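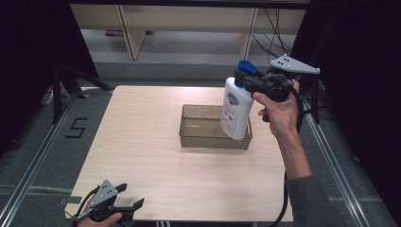
Der Greifer, der nicht schließt
Warum abgenutzte Fingerbeläge bei Draveck einen halben Datensatz entwerteten

Die Abweichung fiel zuerst in einer Tabelle auf. Viktória Jakab, bei Draveck für die Auswertung der Handführungsdaten zuständig, verglich im August die gemessene Öffnungsweite der Greifer mit dem Nennmaß der gegriffenen Gegenstände. Beim Hals einer Pumpflasche lag der Messwert zu niedrig. Die Finger standen enger, als es die Geometrie der Flasche zuließ. Ein Kalibrierfehler des Gebers schied nach zwei Kontrollmessungen mit dem Endmaß aus. Übrig blieb der Belag.

Draveck zeichnet am Standort Turotthorpe Greifbewegungen auf, aus denen später Steuerungen für Roboterarme gelernt werden. Eine Person führt je Hand ein Werkzeug mit zwei Fingern und räumt Haushaltsgegenstände in Behälter. Die Lage der Werkzeuge im Raum, das Kamerabild und die Öffnungsweite werden gemeinsam gespeichert. Der spätere Roboter erhält Finger gleicher Form. Das Verfahren setzt voraus, dass beide Finger gleich haften. Mit neuen Belägen ist das der Fall, mit abgenutzten nicht mehr.

Ein Mensch gleicht den Verlust unbemerkt aus. Rutscht die Flasche, drückt die Hand stärker zu oder kippt das Werkzeug, bis die Last auf der Fingerkante liegt. Die Aufnahme gilt als gelungen, denn der Gegenstand kommt im Behälter an. Aufgezeichnet wird jedoch eine Bewegung, die zu einem verschlissenen Finger gehört. Überträgt man sie auf einen Arm mit frischem Belag, stimmen Schließweg und Kraft nicht überein.

Am Prüfstand zeigte sich das deutlich. Der Arm fuhr die gelernte Trajektorie ab, schloss den Greifer über den Kontaktpunkt hinaus und löste die Überlastabschaltung aus. In einem Fall sprach diese zu spät an, und ein Fingerträger brach. Splitter flogen über die Tischkante in den Gang. Verletzt wurde niemand, die Schutztür war geschlossen. Der Vorgang wurde trotzdem als sicherheitsrelevant eingestuft und der Prüfstand bis zum Abschluss der Untersuchung gesperrt.

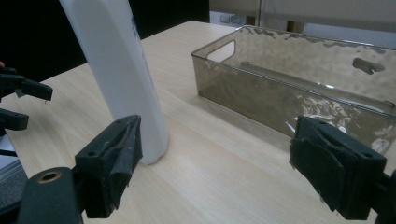
Die Untersuchung leitete Alois Danzer, dessen gleichnamiges Ingenieurbüro sonst Spannvorrichtungen begutachtet. Er ließ 12 Fingerpaare ausbauen und die Belagdicke an jeweils drei Punkten messen. Der Verschleiß verlief ungleichmäßig. An der oberen Kante war das Material am stärksten abgetragen, zur Fingerwurzel hin kaum. Danzer führt das auf den flachen Anstellwinkel zurück, mit dem Flaschen und dünnwandige Kunststoffbehälter angefahren werden. »Die Kante trägt zuerst und allein. Der Rest der Fläche ist Reserve, die nie abgerufen wird.«

Der Zulieferer Endus hatte für den Belag eine Standzeit von 1000 Greifzyklen angegeben. Die Zahl stammt aus einem Versuch mit zylindrischen Prüfkörpern und senkrechtem Anpressdruck. Für schräges Anfahren und für Kontakt mit der Tischplatte liegt kein Wert vor. Bei Draveck wurde die Angabe als Wechselintervall übernommen, der Zyklenzähler aber nach jedem Neustart der Aufnahmesoftware auf null gesetzt. Manche Finger liefern so ein Mehrfaches der vorgesehenen Zeit, ohne dass ein Wechsel fällig gemeldet wurde.

Rahel Pichler, Leiterin der Aufnahme, widerspricht der Darstellung, es handle sich um ein reines Wartungsproblem. Nach ihrer Auffassung fehlte im Ablauf eine Stelle, an der jemand den Belag hätte beurteilen müssen. Das Startprotokoll vom 3.7.20 nennt Kabel, Marker, Akkustand und Speicherplatz. Die Finger kommen darin nicht vor. Lose Fasern am Belag seien den Bedienern durchaus aufgefallen, sagt Pichler, nur habe es dafür kein Feld gegeben.

Die Sperre des Prüfstands dauerte 72 Stunden. In dieser Zeit sortierte Jakab die Aufnahmen nach Werkzeugnummer und verwarf alle, bei denen die Öffnungsweite im Griff unter dem Sollmaß lag. Beim linken Werkzeug waren weniger Aufnahmen betroffen, weil es in vielen Durchgängen nur den Behälter stabilisierte.

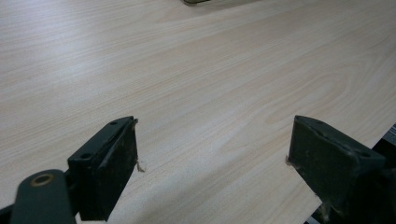
Was geändert wurde

Der Zähler liegt nun im Werkzeug selbst und übersteht einen Neustart. Gewechselt wird bei 80 Prozent der vom Zulieferer genannten Standzeit, paarweise, auch wenn nur ein Finger Schäden zeigt. Vor jeder Schicht schließt der Bediener den leeren Greifer auf ein Endmaß. Weicht der Wert ab, verweigert die Software die Aufnahme.

Am Prüfstand überwacht eine zweite, unabhängige Schwelle den Motorstrom des Greifers. Duarte Henriques, der die Abschaltung ausgelegt hat, hält die alte Lösung im Rückblick für unzureichend: Sie wertete einen gefilterten Strom aus, und das Filter war für langsames Zufahren bemessen. Der neue Zweig arbeitet ungefiltert und nimmt Fehlauslösungen in Kauf.

Offen ist die Frage des Materials. Kilian Zaugg erprobt bei Endus einen Belag mit eingelegtem Gewebe, der an der Kante weniger ausreißt, auf glattem Kunststoff aber schlechter haftet. Bis Ergebnisse mit schrägem Anfahrwinkel vorliegen, verwendet Draveck den bisherigen Typ weiter.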